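Garwood 400 hardwax oil, 632 ml tin
Reviewed 10/19/20
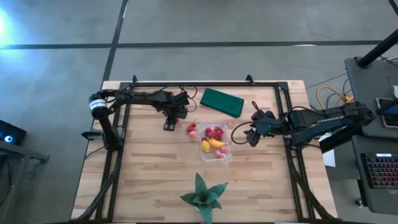 Light butcher-block top, grain running horizontally.

Applied to a Timton worktop in two coats, 12 hours apart, with a lint-free cloth. Coverage matched the tin. The second coat raised slight grain near the sink cut-out and needed a pass with a grey pad. Full cure took 9 days in an unheated room. Black tea wiped off after an hour; red wine left a faint ring. Hanrahan's oil resists wine better but yellows pale timber. Lid seal is poor. Retest due in December.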